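Bottle handling study: frequently asked questions

Bokisier project, Bendanport site
Page maintained by Lachlan Yule. Last revised 24 July 2023.

People keep asking me whether the humanoid "can do the kitchen now". It can't, and I would rather say so on a web page than in another meeting. The answers cover the bottle study only. Questions on walking, speech or the price of anything should go elsewhere.

What was the study trying to find out?

Whether a policy trained only on recorded demonstrations can pick up a drinks bottle from a table and move it to a refrigerator, using two hands, when the bottle is not quite where it was during training. The method is ordinary imitation learning. A person drives the arms, the joint positions and camera views are saved, and a network is trained to predict the next short stretch of movement. We didn't invent any of this. Our small addition is a term in the training loss that penalises the two hands for disagreeing about where the bottle is. We call it Plurkum, for reasons lost to a late evening in January.

How much data did you use?

2,095 demonstrations after cleaning. I am told this is a lot by some people and very little by others. Most came from two operators, and one of them has a habit of pausing before closing the fingers. The trained policy pauses too. Make of that what you will.

Does the robot stand on its own?

It has its feet on the floor, but it is wired up and attached to lines overhead, and we are not claiming a result about balance. Nothing in the numbers should be read as "a robot walked to the fridge". The legs were held in a fixed stance for every scored trial.

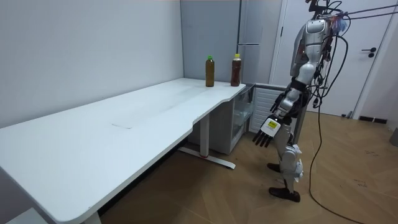 Tennant, reading a draft of this page, objected that a fixed stance makes the whole thing an arm study with legs attached, and that we could have bolted two arms to a post and saved ourselves the bother. I think that is mostly fair. The one reply I have is that the torso gives a little when both arms reach forward, and a post wouldn't. We have not measured how much that matters, so I can't lean on it.

What was the success rate?

The full method succeeded in 171 of 228 scored trials, or 75 per cent. Without the Plurkum term it was 66 per cent over the same number of trials. That gap looks healthy until you ask how many times we trained each version. We used 4 random seeds, and the worst seed with the term did slightly worse than the best seed without it. I would call the effect likely. I wouldn't call it settled, and I have asked for the word "significantly" to be taken out of the summary.

What counts as a success?

The bottle has to end up upright on the shelf or in the drawer named at the start of the trial, with both hands clear, inside the time limit. Someone scores this from video without knowing which version was running. An earlier count let a trial pass if the bottle was "nearly in". Those figures are still in an old set of slides and should be ignored, including by us.

Why use two hands for one bottle?

Because one hand dropped it too often in our pilot work. Two hands hold better and cause a different kind of trouble: the fingers cover most of what the head camera would need to see. Once the grip is closed the policy has little to go on except the cap and the joint readings.
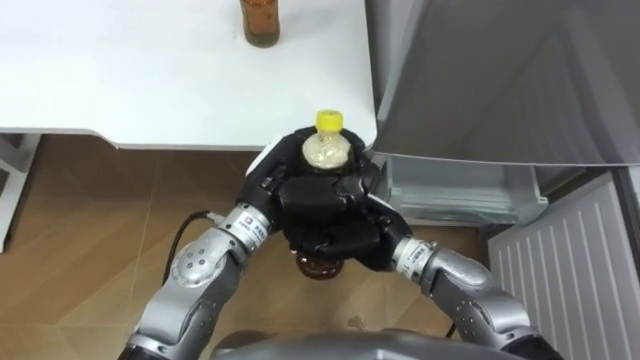 We tried to find out how much it relies on each of those. With the head camera blanked after the grip closed, success fell by only 5 percentage points. One reading is that the policy is sturdy. The other, which I prefer, is that it has learned one path to the fridge and plays it back. Moving the fridge would tell us which, and we haven't done that yet - it is first on the list for the next round.

Does it work with other bottles?

We tested plastic bottles with screw caps and nothing else in the scored trials. Informal tries with a glass bottle went badly enough that we stopped. Please don't quote the result as covering "household objects".

Does it open the refrigerator?

No. The door is opened by a person before each trial. This gets left out of nearly every retelling.

Has anyone repeated the result?

Not outside our own group. The training code can be had on request, and so can the failed trials, which I would look at first. A good share of them are the same failure: one hand lets go early and the bottle tips towards the other.

Will it be used in a real kitchen?

Not on the strength of this. It has worked in one room, with one table at one height, and people who knew when to stand back. Ask again after the fridge has been moved.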